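**Clusus hand gripper kit, printed parts and hardware, sold as a pair**

I'm Martim Bastos, and I build these at the shared workshop in Drirdale, usually late in the evening when the printers are free. The Clusus started as something I wanted for my own bench — a gripper you hold in your fist, so you can work out a grabbing move by hand before you ever code it.
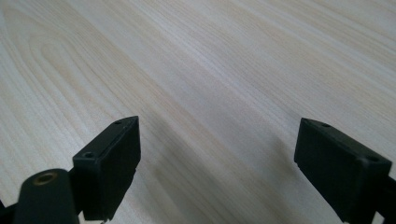 Version 4 is the one I'm shipping now, and most of the changes went into the fingers. They're chunky matte black blocks with two small screw holes on top of each one, so you can bolt on your own pads or tips (I love seeing what people come up with!). I also went with a brass threaded insert, and I'd never go back to screwing straight into plastic.

You get two grippers, the cables and a bag of spare screws. Plan on over 15 hours of printing if you buy the files and make the parts yourself.

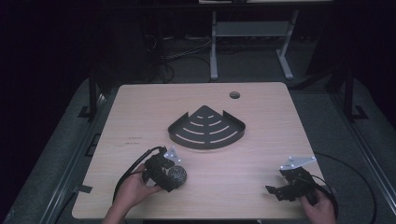 The mounting plates come drilled with extra holes, so pick whichever angle suits your wrist. I changed mine a few times before I settled.

Part number 2467 is the full kit, and 2681 is files plus hardware only.
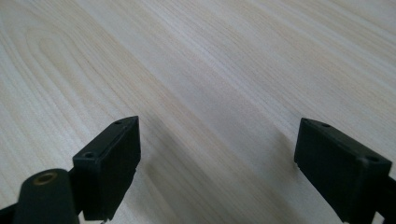

Both ship from Darnska in a plain box, and the next batch goes out in May. If a hole comes out tight on your printer, run a drill bit through it by hand and go slow.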